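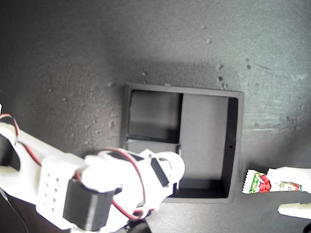

Bastport Faculty & Staff Board > Teaching and Workload
Thread: New course evaluation form, anyone read the fine print?

oldquad
So the new end-of-term evaluation goes live in February. I read the whole memo on Wednesday and I still can't tell what problem it solves. The old form had a comment box and students used it. The new one has 49 items on a sliding scale and the comment box is optional, on the last page. Who gets to item 49?

tenure_clock
I do see the point of it. My old evaluations were four students who loved me and one who hated the parking. At least with a scale you can compare sections.

oldquad
Compare them to what? I had 104 students in the intro lecture last spring and 60 in the fall. Different hour, different majors. A 3.8 and a 4.1 tell me nothing about my teaching.

L. Vrabec
I was at the info session. Natália Bednárik from the teaching office said the scores "will inform but not determine" reviews. I asked what that means for an adjunct on a one-year contract and got a pretty vague answer.

marginalia
Vague how? Did she say no or did she say she'd get back to you?

L. Vrabec
She said department chairs would have discretion. Take that how you like.

tenure_clock
Chairs have always had discretion, Libor. That part isn't new.

L. Vrabec
Sure, but they didn't have a ranked list by section before. Page 6 of the memo, the Brerex dashboard. Have a look and tell me it won't be used at renewal time.

hallway_b
They tried something like this at Sostau when I taught there. Response rate dropped the first year and the fix was to hold back grades until students filled it in. You can guess how carefully they filled it in.

marginalia
Is the 60 percent response threshold real? Somebody in Paulík Hall told me sections under that get no report at all.

oldquad
It's in the appendix. Under 60 and you get nothing – but the chair still sees the numbers.

tenure_clock
OK, that I don't like. I'd still rather have a bad form than five comments about parking.

marginalia
Can you post the appendix? My copy of the memo stops at page 8.

oldquad
Will scan it tonight.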